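3 min read

Minutes, kitchen sort-out meeting, 1/30/26

Present: Poonam Dubey, Emlyn James, Prys Foulkes, and me (Aled Voyle) with the pen again. Berwyn Meredith sent apologies and a long text about mugs.

1. Plates

We spent far too long on this one, and I enjoyed every minute! Poonam wants to keep the square flowered plates as a set, and so do I. Emlyn would let them go to the Stokico sale but keep the round one with the teal rim and HAO SHI HAO WEI all the way around it. Prys asked if we could please just keep both. Agreed – both stay, on the low shelf.

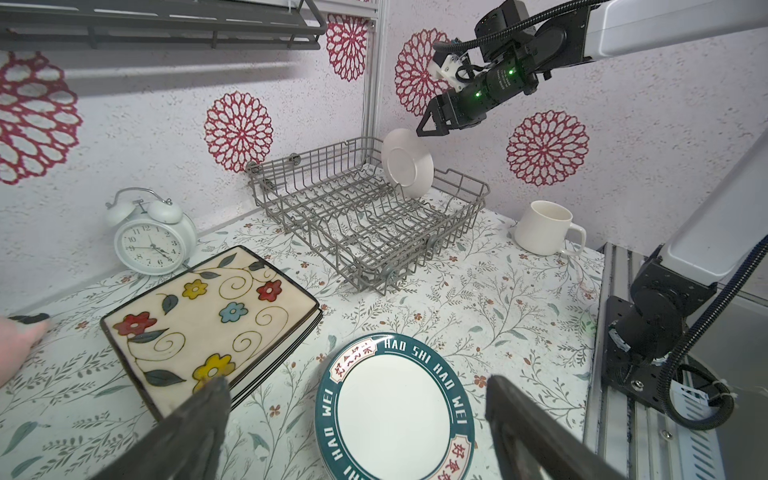
2. Dish rack

The gray wire rack stays by the clock. Prys would like it a bit further back so there's room to stack things (he has said this before). Agreed. Nothing gets left in it overnight.

3. Menu board

Poonam wants the slate back in use for the Atlow suppers, starting in February. I'm all for it, but it needs a proper clean first – there's chalky white smeared right through the middle.
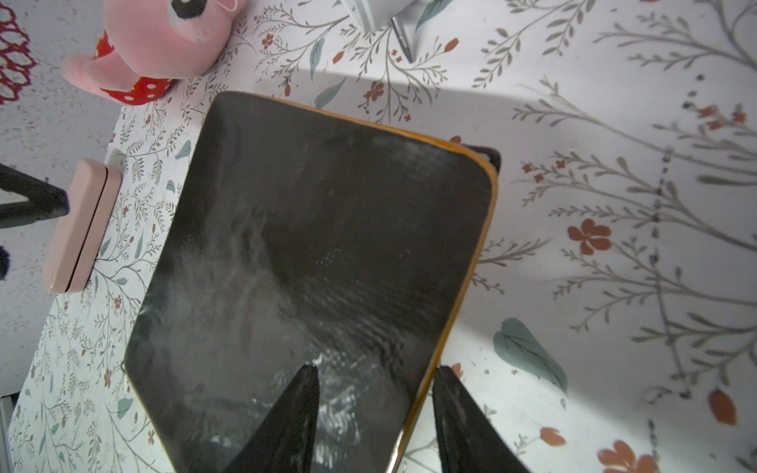
Emlyn offered to do it with a damp cloth and said he'd write up the first menu too, which we all jumped at. Prys asked about colored chalk. We have $40 left for bits and pieces, so yes, he can get a box.

4. Any other business

Berwyn's mugs: held over until he's here to argue for them. Poonam still has the spare key to the Samuel cupboard and will drop it off with me.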